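Home Posts Notes Code Archive Contact

Wrist-view localization against glossy backgrounds: a negative result, then a smaller positive one

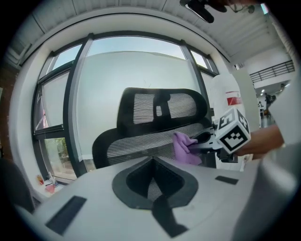 Category: Handheld data / Pose estimation

The Brerwood recordings use two hand-held grippers, one per hand, each with its own wide-angle camera. Every session produces two independent camera trajectories, and for bimanual policies the quantity that matters is the relative pose between them. A drift of a few centimeters in the world frame is tolerable if both grippers drift together. They do not.

I spent most of August on this with the cloth-over-chair task. A soft object goes onto or comes off the back of an office chair, and the fingers have to close on fabric a short distance from the mesh. Errors in relative pose show up quickly there. A policy trained on bad labels reaches through the backrest or closes in front of the cloth.

The baseline is visual-inertial SLAM run separately on each gripper, aligned afterward through a shared map. I call this pipeline Lindow, after the folder it started in. It works on tabletops. Against a window it degrades for three separate causes that are easy to confuse in the logs.

First, the mesh. Fine horizontal mesh gives the feature detector a large number of near-identical corners, and matching between successive images slips by one or more rows. The result is a slow vertical creep in the trajectory with low reprojection error, so the usual quality filter passes it.

Second, the glazing. Frosted film gives almost no features, and what it does give moves with the reflected light. Foliage behind clear panes contributes features at a distance where parallax is close to zero.

Third, exposure. When the camera turns from the bright panes to the darker side of the room, auto-exposure shifts over many images and tracks are lost in the middle of the motion.

The first attempt was to mask the gripper body and the mesh and let SLAM use whatever was left. I recorded 300 episodes and 86 of them failed to initialize at all. Before masking, fewer failed outright, but more were wrong without reporting it. I prefer the loud failures, though neither set is usable for training as it stands.

The second attempt, Lindqvist, drops the requirement that both trajectories be good all the time. Each gripper carries a cube with fiducial markers. Whenever one camera sees the other gripper's cube, that detection gives a direct relative pose, and it enters a joint factor graph as a constraint between the two trajectories. The graph is then solved offline over the whole episode. SLAM provides the shape of the motion between detections and the cube fixes the offset.

Some implementation notes:

Detections near the border of a wide-angle image need the full fisheye model. Undistorting first and detecting second lost too many corners.

A single visible face gives an ambiguous pose when it is small or nearly frontal. I keep both solutions and let the graph choose. Two visible faces resolve it in most cases.

Use a robust loss on the cube factors. One bad detection can otherwise pull 200 images of trajectory with it.

Clock offset between the two cameras should be a state variable. I estimated it once at startup in the first version and that was a mistake.

On the same episodes the vertical creep is gone wherever the cube is seen at regular intervals. Where it is not, the result falls back to Lindow and inherits its problems. I now discard any episode with a gap of more than 1000 milliseconds between detections during a grasp — crude, but easy to check.

Next is a rerun on the Kirau tasks, where the hands work farther apart and the cube will be out of view more often. I expect the gap rule to reject too much there and have no replacement for it yet.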